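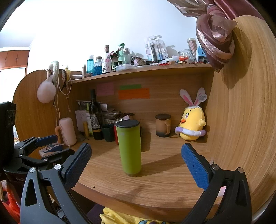 Puesto 8, sala de estudio Trududetti. Vaso verde con tapa negra sobre la mesa.

Revisión: Severyn Didenko, 2020-08-20

Recipientes con tapa: EN PARTE. El verde y la taza marrón, sí. Del vaso rojo no me fío.
Botella de vino: NO CONFORME. Me dirán que es decorativa. Retirar.
Papeles: NO CONFORME. Montón desordenado contra el panel; «lo ordeno luego» ya figuraba en la revisión anterior.
Notas adhesivas en el panel: admitidas, aunque dudo que alguien las lea.
Peluche del pollito: sin riesgo. Sin utilidad conocida.

Repetir en septiembre. Ziad Awwad promete mejoras; ya veremos.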